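# Clearing the room at the end of the hall

August 31, 2020
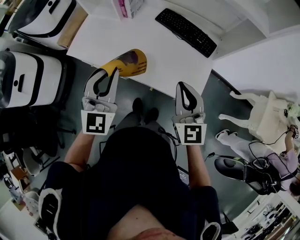 A keyboard and a yellow cylinder on the white table, with a cardboard box off to the left.

Silvan Rainer has moved his workroom three times, and he says the packing gets slower each time. The first move took an afternoon. The second took two days. For this one, from the Oberholzer building to a smaller unit at Vivberg, he gave himself until the end of the month and still ran close.

"I used to think you just put things in boxes," he said. "You do put things in boxes. But first you have to decide what it is you've got, and that's the part I never left time for."

The old room was rented in December, when the heating in the building was being replaced and the landlord wanted somebody in quickly. It had one window and a gray floor. Rainer shares the lease with Veronika Marti, who handles the ordering and most of the paperwork. They bought tables before they bought shelves, and both of them now call that a mistake.

"Everything lived on a table or under a table," Marti said. "If you needed the table, you moved it all to a chair. Then somebody needed the chair."

The chairs became a running argument. Rainer likes office chairs because they roll, and he will load one up and push it across the room like a cart. Marti would prefer that people sit on them. At Vivberg, they have agreed on a low trolley, which cost 100 francs used and has a brake on two of its wheels.

They started with the floor. Rainer's rule was that anything small near a wall had to be picked up and given a place before the tables were touched. Bottles and containers came first. Some were empty. Others had lost their labels, and those went to the disposal point in town.

"I kept opening things to smell them," he said. "Don't do that."

After the floor came the cables. Marti had bought cloth ties in three colors and meant to use one color for power, one for network and one for everything else. The system lasted until the second evening, when the first color ran out. She finished the job with masking tape and a pen, and she thinks the tape is better. It can be read from the outside of a bag.

The tables were the slow part. Each one had its own layer of things that had been set down for a minute and stayed. Rainer wanted to sort by type, with all the tools in one place and all the paper in another. Marti wanted to box each table as it was, write the table's position on the lid and sort at the other end.

They tried both. The sorted boxes were neat, but some were too heavy to lift. The table boxes were a mess to look at and easy to unpack.

"I'd do it her way next time," Rainer said. "I'd still want the tools separate."

The boxes came from Clondska, a packing supplier across the river, in a bundle of 22. They bought a second bundle a week later. Marti had also saved some printed product boxes, and a few of those were put to use for small parts. She crossed out the old printing with a marker after a box of screws was nearly thrown away as empty packaging.

Not everything is making the trip. A cabinet went to the tenant upstairs, along with two lamps. Rainer sold a bench to Oltano, a repair shop on the ground floor, for 286 francs. The shop's staff carried it down themselves, and he was glad to let them.

He was less easy about the paper. There were almost 18 folders of manuals and receipts, and Marti wanted to scan the lot and recycle it. Rainer sat on the floor one evening and went through the first few page by page. He kept a handful of drawings and let her have the rest.

"I hadn't opened those folders since we got here," he said. "I read every one of them before I'd give them up."

The van is booked for the morning. Keyboards and screens travel last, wrapped in towels from home, and come off first so that at least one desk can be working by lunch. The white tables have legs that unscrew, though Marti said one of them sticks and may have to go in whole.

Vivberg has a freight elevator, and the new unit already has shelves along the back wall. Marti has taped a floor plan to the door with the position of each table marked on it. Rainer has looked at it and wants to move one closer to the window.

"We'll talk about it when the table's in the room," she said.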